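Home | Style | Money | Travel | Subscribe

LUGGAGE & BAGS

The backpack that promises to do everything

February
By Ghada Najjar

Somewhere in the past few years the backpack stopped being a bag and became a system. I own four of them now, and I still carry my lunch in a plastic carrier. 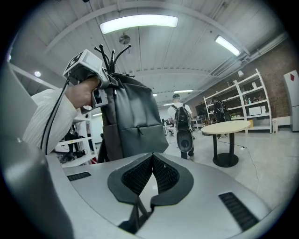 The trouble started when bag makers discovered the commuter. Commuters have money, sore shoulders and a laptop they are afraid of dropping, and they will believe almost anything about a zip. The Rareck I bought last winter cost £213 and came with a booklet. It has a pocket for a passport, which I use twice a year, and a hidden pocket for cash, which I have lost cash in. I found £18 in there in the autumn and felt rich for an afternoon.

Sostwood sells what it calls a weather-ready daypack. I wore one from the station to the office, a walk of ten minutes in ordinary British drizzle, and arrived with a soft notebook. When I wrote to the company, a polite reply explained that "ready" refers to the outer fabric and that the seams are a separate matter. You can buy a rain cover. It lives in its own pocket.

Then there is the matter of litres. Capacity is the one hard figure on the label, so you would hope it meant something, but my Esquivel and my Roninley are both sold as the same size and one swallows a pair of boots that the other won't take at all. A shop assistant told me that some makers include the outside pockets and some don't. She said it as though everyone knew.

I am even less sure about the back panels. Every bag over £64 seems to have foam ridges and channels that let air move behind you. My back has been equally damp against all of them. Perhaps the air moves when you are standing still — I have mostly worn mine while walking.

Some of the fuss is fair. A wide strap is kinder than a thin one, and a chest strap does help on a long hill, silly as it looks over a work shirt. A good zip is worth paying for, as anyone who has held a bag shut on a bus will tell you. But you can find both for well under £200, often on bags with no booklet.

My brother has carried the same school rucksack since he was fifteen. It has one big hole at the top and things go in it. I asked to borrow it for a weekend away and he said no.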